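Projects > Entwistle Collection > Progress reports

Progress report to the Satine Fund – Entwistle Collection, Egyptian material

Prepared by Evie Penrose, Sunday, February 14, 2021

Sorry for the short one, catalogue entries due tomorrow and I'd rather be doing those. Main points below.

Catalogue. 1,212 objects now entered, mostly scarabs, amulets and shabtis. Shabtis were slow. Half the old labels give a findspot and no tomb number, and the ledger gives a tomb number and no findspot. Matching them where we can, flagging the rest as unprovenanced. Of the shabtis, 140 have readable text down the front, and Marek Murín has transliterated all of them except 5 where the glaze has run over the signs. He wants another go under raking light before we call those illegible.

Pottery. Behind. The sherd trays were meant to be finished before Christmas and weren't. 347 sherds drawn so far. Fabric descriptions follow the Vienna System where the break is clean enough to see. Marl clay pieces done, Nile silts still to go. Marek thinks several of the marl rims are late Middle Kingdom and not New Kingdom as labelled – I agree on most, we are still arguing over the big storage jar.
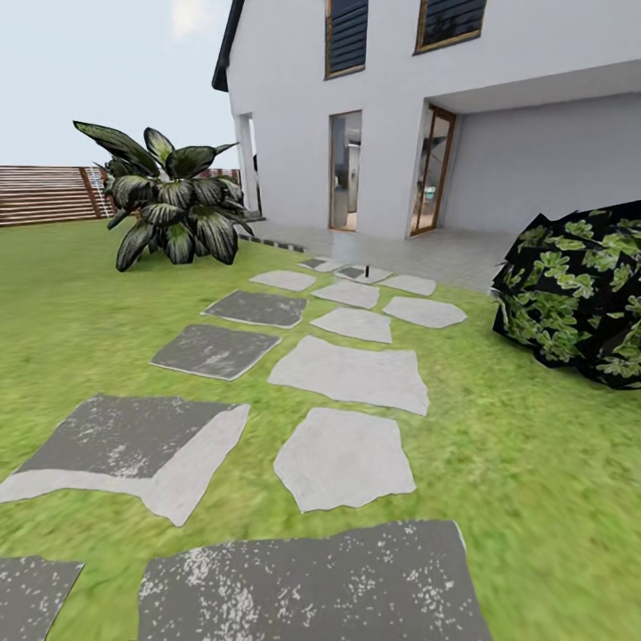
Coffin fragment. Conservation assesment came back from Goltik. Paint layer is stable, the gesso along the left edge isn't. They recommend consolidation before any travel, so the loan is on hold till that's sorted. Quote attached separately. It is over what we budgeted, and I'd like to move the unspent travel line across to cover it. Need a yes or no from you before they'll book us in.

Database. Zolent export works but drops the diacritics, so every ayin and aleph comes out as a question mark. Not fixed. Keeping the transliterations in a seperate spreadsheet for now and will re-import once there's a patch.

Spending. On track apart from the conservation item. Nothing spent on travel, obviously.

Still to do this quarter:
Nile silt fabrics
finish the shabti concordance
write to the family again re the missing dig diary – no reply to the last two letters
colour checks on the amulet photographs

Draft of the introduction will come to you with the next report. Marek's dating notes can be sent sooner if you want them, they're rough.

E.P.

2 comments | 0 shares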